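Garden bag, finally sorted (sort of)

Quick one because the beans need to go in and I've got about half an hour before it's dark. March does this to me every year. Everything wants doing at once and I can't find the dibber.

So. The tool bag. Some of you will remember the old bucket system. Everything in one big black bucket, handles up, dirt in the bottom, rain in the bottom of the dirt. Lost a good hand fork to rust that way. Then a year of just carrying things out in my arms and leaving half of them by the compost. Found the bulb planter in the rhubarb. Twice.

Bag is canvas, pale with green trim, pockets all the way round the outside. I had a Jostotex one before this and the stitching went on one handle within a season, right when I was crossing the road with it of course. Did look at the Velau bags but they're deep and floppy, no outside pockets on the size I wanted, and the zip seemed like a thing that would fill with grit. Went canvas again. No zip.

First job was emptying it out. Completly out, shake it upside down over the path, all the crud from last fall. Old plant labels, half a packet of lettuce seed (3662 of the things according to the packet, who is counting lettuce seed), string, a glove. One glove.

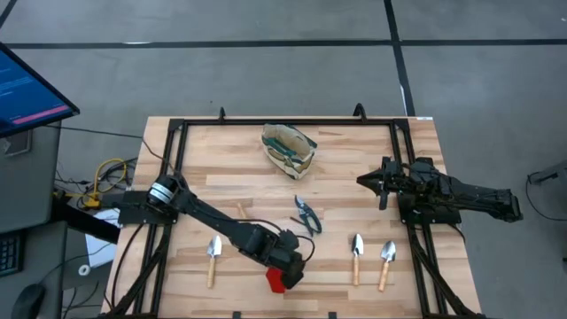 Pruning shears are the thing I always get wrong. They get used more than anything else in there and somehow they always end up at the very bottom, under the trowel, under the twine, and I go in blind with my hand. Not smart. So now they stay out on the table till the end, black handles toward me, short blades pointing at the bag, and they go in last. Front pocket, blades down, every time. I've also started wiping them with an oily rag before they go away. Takes no time. The rag lives in the pocket next door and yes it makes that pocket disgusting.

Order for the rest, for anyone who asked (two people asked):

Long handles first, in the middle. If you put them in last they shove everything else sideways and the bag leans.

Hand trowel and fork down one end, points down, handles sticking up where I can grab them.

Twine in a pocket. Not loose. Loose twine gets round everything and then you pull up one tool and get all of them, like a string of sausages.

Labels and pencil in another pocket. Pencil not pen, the pen is always dead by May.

Gloves on top or in a pocket, depends how muddy.

Seed packets do NOT go in the bag anymore. Learned that one. They've got a tin.

Then the test, which is picking it up. A bag that's packed wrong tells you right away, it tips or sags at one end and a handle catches you behind the knee. I pull the straps up together and have a look before I commit to walking anywhere. The top gathers in a bit when you do that, so anything standing tall near the edge wants to be clear of the straps or it gets trapped.

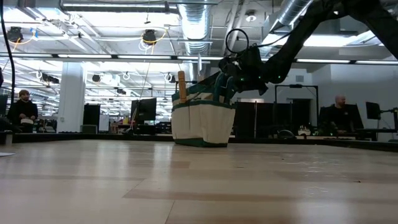

Straps up, one wooden handle poking out of the corner.

I still think it's worth keeping the tall stuff away from the handles. Mine had wandered into the corner by the time I got to the back steps last week and I ended up carrying the whole bag hugged to my chest like a baby. Fine for ten yards. Not fine for the allotment, which is 188 steps from the gate, up a slope, I've counted them on bad days.

What else. Weight. I weighed mine on the bathroom scale full and it was 27 pounds, which is ridiculous and was mostly a bag of bonemeal I'd forgotten I put in. Took that out. Took out the mallet too, I use it twice a year. Took out the second trowel. I'd been carrying 2 trowels all winter for no reason I can think of, one of them bent. Much better now. It sits up by itself on a flat surface which is how I know I've not overdone it on one side.

Washing it: I don't, much. Stiff brush when the mud's dried, inside and out, then a damp cloth on the green edging because that's where it shows. Have heard people put these in the machine. I wouldn't. Mine shrank a bit just from being left in the rain and the pockets got tight enough that the shears didn't want to go back in.

Storage, it goes on the bench in the shed. Not on the floor. Floor is damp and also mice. There was a nest in the Honorato kneeler pad last winter, little shreds of foam everywhere, I was so cross and then I saw the babies and had to leave the whole lot till they'd moved out. So the bench. Anything I'm likely to want in a hurry stands up where I can see it from the door, and I can go in, grab, get out without putting the light on.

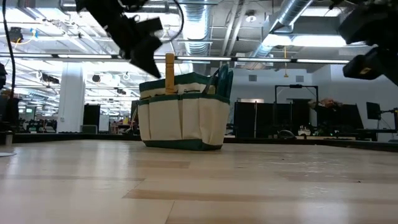
Hélder Valente wrote in the comments on the last post that I had it all backward, and that long handles shouldn't be in a bag in the first place. He hangs his on nails along the shed wall and only carries a bag for small stuff, "otherwise you are lugging a shed to the garden." Also says a drop of linseed oil on the wood once a year and you'll never get a splinter. Fair enough on the linseed, I'm doing that this weekend if it stays dry. On the nails, my shed wall is basically holding itself up with paint so no.

Somebody else wanted to know about the Vamau caddy with the wheels. Haven't tried it. Our path is gravel so wheels are a no from me but if yours is paved maybe? Tell me if you get one.

Right, beans. Light's going. Will do the seed tin next time, with the dividers, if I can get the lid off it. Still haven't found the dibber by the way. If it's in the rhubarb I'm giving up.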